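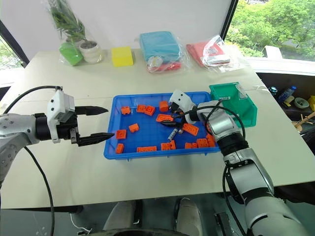
I'm restringing my first marionette and I'm so excited I can hardly sit still, but I'm also stuck! It's an Oltmanns clown I picked up in April at the swap table in Jisemville, with an airplane control and what's left of the original black thread. Most of the strings had been cut and retied by somebody in a hurry, so I took the whole thing down to the joints, cleaned it, and now I want to do it right. For sorting I really like a flat blue tray with a raised rim and a gridded bottom, the kind with the orange building blocks scattered in it, so the screw eyes and leather hinge bits don't wander off while I work. The body is back together and the joints move beautifully. My trouble is the strings. I measured the one leg string that looked old and it came to 66 inches from knee to bar. Do I make everything to match that? Which strings go on first? And what thread should I be using? The old stuff feels like plain carpet thread, and a guy at the swap swore by the Grundix braided line. I'll be working him from the floor in front of a backdrop, no bridge. He has such a great face and I can't wait to see him walk.

bridgetobackdrop

Oh, congratulations, an Oltmanns clown is a lovely thing to learn on! They tend to be a bit heavy in the feet, and that's exactly what you want in a walker.

Don't match anything to that leg string. It's almost surely a bridge length. The older troupes worked from a raised platform behind the stage, and their strings ran long. The Trarholm shows I helped with as a teenager had some figures strung at more than 84 inches, and you had to lean on a rail all evening to work them. For floor work, that's misery. Every little wobble in your hand takes forever to get down to the puppet, and by then you've already done something else.

Stand up straight in the shoes you'll perform in. Bend your elbow so your forearm is level, maybe a hair above, and have a friend hold the clown with his feet flat on the floor. The distance from his shoulders up to the control in your hand is your length. A tall puppet gets short strings and a small puppet gets long ones, and your control stays at the same height either way. If you plan to stand him on a table or a low stage, measure with him on that.

Order of stringing, the way I was taught:

Shoulders first. Those 2 strings carry all the weight, and everything else is adjusted against them. Hang the control from a hook at elbow height so you have both hands free. A plant hook in a door frame is fine.

Then the head, one string just behind each ear. They should be snug when he looks straight ahead, but the shoulders should still be doing the lifting. If the head strings take the weight, his neck will stretch up and he'll look alarmed for the whole show.

Then the back string, low down, tied to the tail end of the airplane. Leave it barely slack. When you tip the control forward, it pulls and he bows. It's a wonderful moment the first time, you'll laugh out loud.

Hands next, with more slack than you think you need. Let his arms hang and then give the line a little extra so the hands don't float when you turn him.

Legs last. Tie them just above the knee and run them to the leg bar with the knees straight and the line only just tight. Rock the bar and he should walk. He'll walk badly for a while – that part is practice.

Use a slip knot at the control end on everything until you're happy, then lock them off. I never put glue on a knot until the puppet has been worked for a week or so. Things settle.

kneebar_and_thimble

Agree with all of the above except the hands. I string a clown's hands fairly tight since I like him gesturing the moment I touch the line, and a floating hand on a clown can be really funny. Matter of taste.

On thread, I've used the Grundix on several figures and I'm happy with it. It's braided, it doesn't twist, and it takes a knot well if you pull it down slowly. It's slick when new, though, so do 2 extra turns. Carpet thread is perfectly good too and it's what a lot of old figures had, but run it through beeswax before you tie anything, and hang a length with a weight on it overnight to get the stretch out. Please don't use fishing monofilament! People think it'll be invisible and it catches every light in the room, plus it holds a curl from the spool and your puppet will slowly revolve. Black or dark green against a dark drop disappears nicely from a few rows back.

Also check the holes in the control before you thread it. Old ones get a sharp edge where the string has worn a groove. Roll up a bit of fine sandpaper and clean each one out, or you'll be doing all this again by winter.

Save the old strings in an envelope, with a tag saying where each came from. If you ever sell him, a collector will be glad to have them.

sawdustsam

use dental floss, works fine

bridgetobackdrop

Waxed floss does work for a rehearsal repair, I've done it between acts! But it's white and it frays at the control, so I wouldn't string a whole figure with it. One more thing for the original poster: when he's done, hang him up by the control in a cloth bag. Twist the bag a couple of turns above his head before you pull it closed and the strings can't tangle. And come back and tell us how he walks!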